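Skoment Textile Care, Unit 3: Folding light upper garments
Handout, revised 9/10/21

3.1 Scope
This unit covers long-sleeved tops in thin cloth: blouses, light shirts and similar. Heavy knitwear is dealt with in the March handout. Students should have read the Kultia notes on fibre types before the practical.

3.2 Laying out
The garment is placed lengthwise on a flat surface, collar away from the worker, hem towards the worker. Both sleeves are drawn outwards before the body is touched. Thin cloth tends to gather on one side when it is put down – the usual place is the lower half, near the side seam. Bunched cloth is opened from the hem, holding the seam and not the face of the fabric.
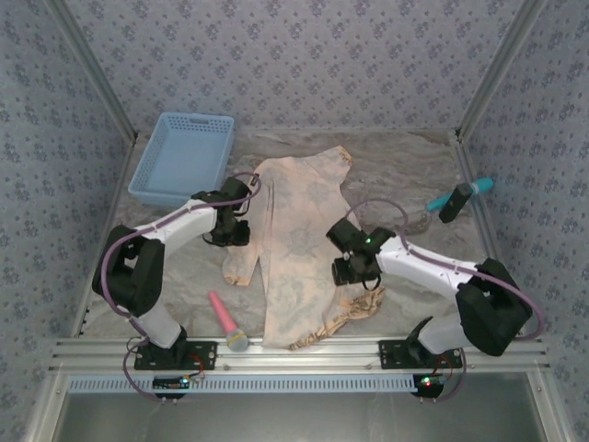

Lace trim needs separate handling. It has less give than the cloth it is sewn to and will pucker if the hem is pulled at a single point. Hold it at two points, a hand's width apart, and lower both together. Small faults are harder to see on a printed fabric than on a plain one, so run a flat palm over the body before the first fold.

3.3 Fold sequence
Side to centre, sleeve laid back along the fold, then the same on the other side. The hem is brought up to the collar in two stages. On lace-trimmed pieces the first stage stops short of the collar, which keeps the trim inside the packet.

3.4 Baskets
Perforated plastic baskets are preferred for sorted garments. Keep the basket at the back of the table, to one side, clear of the sleeves.

3.5 Recorded faults
In the Valtonen exercise, 2,840 folds were checked and 103 rejected. Over half of the rejects were due to a crease left in the lower body at the laying-out stage.

Reading: Skemance workbook, chapter 3.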